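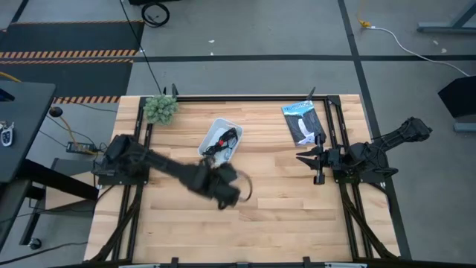

Koen Lambrechts wrote:
> Is there any point in sorting the small cables at all? I put mine
> in one tray two years ago and I still find what I need by pulling.
> Also, what do people do about the odd ends, the ones with a
> colored plug that fits nothing in the house?

Koen,

Pulling works up to a certain count. In March I went through the drawer here and got 79 cables out of it, and at that number pulling one brings up six others. The knots tighten at the plug end, where the jacket is already stressed by the strain relief. I threw out four with cracked boots.

A tray is fine as a first stage. A shallow white one is better than a deep box, as black cable shows up against it and small parts don't sink. I would not use it for storage. Mine is now emptied whenever it starts to tangle, in this order:

1. Lift the whole tangle out and lay it on the bare table. Do not pull on any plug.
2. Find a free end and feed it back through the loops. Work on the loosest cable first, whatever it is.
3. Coil each one over-under, 10 cm across for thin cable, larger for anything stiff.
4. Close with a hook-and-loop strip, not a twist tie. Wire ties cut into soft jackets.
5. Label at the plug, both ends if it is longer than a meter.

On the odd ends: small colored connectors are often power leads for hobby packs or boards. Check the polarity with a meter before plugging one into anything. Color is not a reliable guide between makers. If it has no match after a year, it goes to the recycling point at Nerkside, which takes cable by weight.

Anything that is not a cable should come out of the tray. Clips, adapters and caps go in a lidded tub.

Magnus Urquhart asked off-list about bag sizes. I use 70 x 100 mm grip-seal for anything under half a meter. The Josside carton holds 2,000, so if Ailsa or Sze-wing wants a few hundred, write to me directly and pay the postage.

Jérémie Lecomte

Pesham Home Workshop List | Contact the list owner | Copyright of each message remains with its author | Back to top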